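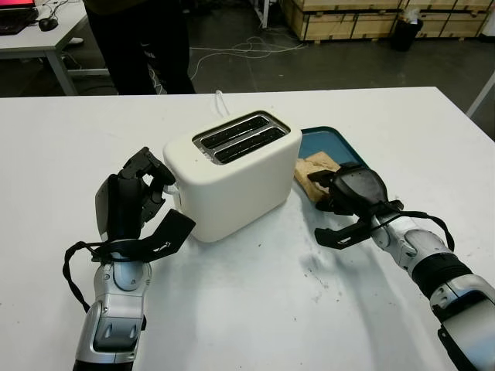 Welches Brot toastet ihr am zweiten und dritten Tag?

Forum > Brot und Brötchen > Aufbewahren und Aufbrauchen

Krumenfee
5. April 2022
Guten Morgen in die Runde, ich backe seit März wieder regelmäßig selbst und habe ein Luxusproblem: Wir sind nur noch zu zweit, und ein ganzer Kasten wird einfach nicht rechtzeitig aufgegessen. Also wird getoastet, und zwar fleißig. Mein Weizenmischbrot nach dem Grundrezept aus dem Backheft der Mühle Eller (Kastenform, 15 Prozent Roggen, der Rest Weizen 1050) schmeckt frisch wunderbar, aber aus dem Toaster kommt es mir entweder blass und zäh oder außen hart wie Zwieback entgegen. Das gekaufte Toastbrot kann das irgendwie besser, und das wurmt mich natürlich! Liegt es am Mehl, am fehlenden Fett oder schneide ich zu dick? Ich lagere im Tontopf mit Deckel, Schnittfläche nach unten. Freue mich über jeden Hinweis, auch über die umständlichen.

Sauerteigopa
Liebe Krumenfee, willkommen im Club der Restetoaster. Bei uns war das früher das normale Abendbrot, da hat sich kein Mensch Gedanken über Fett im Teig gemacht. Mein Rat: dünner schneiden, als du denkst, und auf keinen Fall am ersten Tag toasten. Frisches Brot hat zu viel Feuchtigkeit in der Krume, das wird innen klitschig. Am dritten Tag ist es gerade richtig. Ich nehme übrigens reines Roggenbrot, mit Schmalz und Salz drauf, da lasse ich jedes Toastbrot für liegen.

Hefezopf_Nord
Da muss ich dem Opa ein bisschen widersprechen, bei aller Zuneigung :) Reines Roggenbrot im Toaster ist Geschmackssache, und wer die Fluffigkeit vom Kaufbrot sucht, wird damit nicht glücklich. Krumenfee, dir fehlen Milch und Butter. Ich gebe auf 500 g Mehl 50 g weiche Butter und ersetze die Hälfte vom Wasser durch Milch. Der Milchzucker bräunt schön gleichmäßig, und die Scheibe bleibt innen weich. Dazu ein Kochstück, wenn du Lust auf einen Topf mehr im Abwasch hast. Backen im Kasten, die ersten 9 Minuten mit Dampf, dann ablassen.

Sauerteigopa
Das ist dann aber Kuchen.

Hefezopf_Nord
Das ist dann Toastbrot, mein Lieber. Danach hat sie doch gefragt!

Ofenkante
Ich lese hier meist nur mit, aber beim Toasten kann ich nicht still sein. Wir haben zu Hause lange herumprobiert und sind bei zwei Durchgängen gelandet: erst auf niedriger Stufe, Scheiben umdrehen, kurz warten, dann noch einmal etwas höher. Beim ersten Mal trocknet die Oberfläche an, beim zweiten Mal bräunt sie. Mit unserem alten Gakel ging das ganz prima, der neue Soler heizt auf einer Seite stärker, da ist das Umdrehen sowieso Pflicht. Und bitte nach dem Toasten nicht flach auf den Teller legen, sonst schwitzt die Unterseite. Zwei Scheiben wie ein Dach aneinanderlehnen, das reicht schon.

Krumenfee
Ach, ihr seid großartig, vielen Dank! Das mit dem Dach hat meine Großmutter auch so gemacht, das hatte ich völlig vergessen. Die Butterversion setze ich heute Abend an. Eine Frage noch: Friert jemand von euch in Scheiben ein? Ich habe immer Angst vor diesem Gefrierschrankgeschmack.

Mehlmotte27
Ja, ich, seit Jahren! Brot ganz auskühlen lassen, schneiden, zwischen die Scheiben Backpapier und dann alles in einen gut schließenden Beutel, Luft raus. Nach spätestens drei Wochen sollte es weg sein, dann schmeckt man nichts. Die Scheiben gehen gefroren direkt in den Toaster. Mein Dinkelbrot wird so sogar besser als vom zweiten Tag, das trocknet ja leider so schnell aus. Auf dem Markt in Dristau verkauft ein Stand Brot schon geschnitten und gefroren, da habe ich mir das abgeschaut.

Sauerteigopa
Gefrorenes Brot kommt mir nicht ins Haus. Im Tontopf hält mein Roggen locker eine Woche, und was dann noch übrig ist, wird Brotsuppe.

Mehlmotte27
Roggen mit viel Sauerteig, klar. Mach das mal mit einem Weizenkasten, der ist am vierten Tag Sägemehl. Über die Brotsuppe würde ich trotzdem gern mehr hören, mit Kümmel oder ohne?

Sauerteigopa
Mit Kümmel und einem Schuss Apfelessig. Rezept schreibe ich in den Suppenfaden, sonst schimpft wieder die Moderation.

Krumenfee
Kurze Rückmeldung: Die Butterversion ist gebacken, Kruste zart, Krume fein wie Watte. Beim Toasten bin ich mit Stufe drei sehr zufrieden, beide Seiten goldbraun. Meinem Mann ist es allerdings zu weich, der möchte das alte Mischbrot zurück. Jetzt backe ich wohl beides und friere ein – Sauerteigopa, bitte einmal weghören.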